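Speaker notes: Putting the bricks away
Toltstead evening talk, community room, 5 o'clock slot

Say hello, wait for the chairs to stop scraping. Water is on the left, clicker on the right (last time I drank at the wrong moment and skipped two slides).

Right, so I want to talk about tidying up, and I'm going to start with a confession. I own 1,368 toy bricks. I know the number because one wet weekend I counted them, and then I had to put them all away again, and that second bit is why I'm standing up here tonight. Pause. Somebody usually groans.

When I was little, our bricks lived in a drawstring bag called the Zimen bag, after the shop it came from. You tipped it out, played, pulled the string and went to tea. It took seconds! The trouble came the next day, when you wanted one small red brick and had to empty the whole lot over the carpet to get at it. So what I'm really on about is the other end of tidying, the part where you go looking for the thing again.

Ask the room: who's got a drawer at home they're scared of? Hands up. Let them chat for a minute.

Next bit is the box. Click through these fairly slowly.

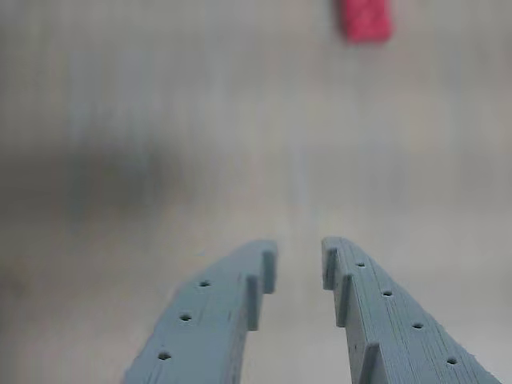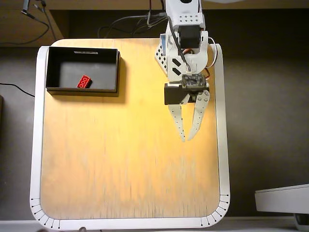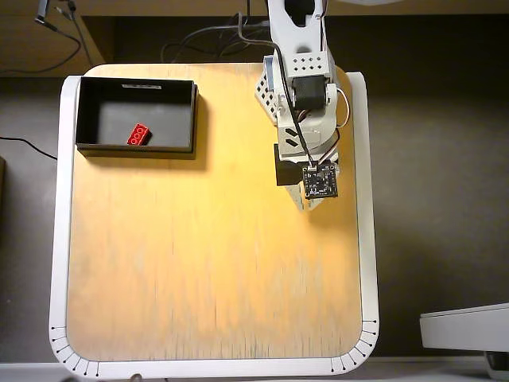 I'm very fond of a plain open box. With no lid you've got one less thing to lift, and one less thing to lose behind the sofa. Low sides are good too, provided you're not trying to fill it to the brim. I used to buy deep tubs, the Festolitz ones with the clip handles, and whatever I wanted was always at the bottom. Always.

Labels. I've changed my mind on these about four times. I began with labels on the outside, facing forwards, all very smart on a shelf. But my boxes spend most of their time down on a table with me looking into them from above, so now I stick a little strip inside, up near the top of the back wall, where my eye goes anyway. Keep the words short. "Red" is plenty. I once wrote "Red and some orange, see also wheels" and I've never lived it down.

Put the Naseri shelf slide up here if there's time. If we're running late, skip it and go straight to the sorting game.

Sorting game: pass out the trays, one per table. There are 52 bricks in each. Half the tables sort by colour and the other half by shape, then I call out a brick and we see who finds it first. Colour looks lovely but shape tends to win, and people get quite cross about it, so leave room for arguing.

Somebody will ask about really big collections. I've only helped with one over 1,000 besides mine, and there we sorted by shape first and didn't bother with colour at all.

Remember to get the trays back before the tea comes out. Last slide is the reading list, leave it up while people are queuing.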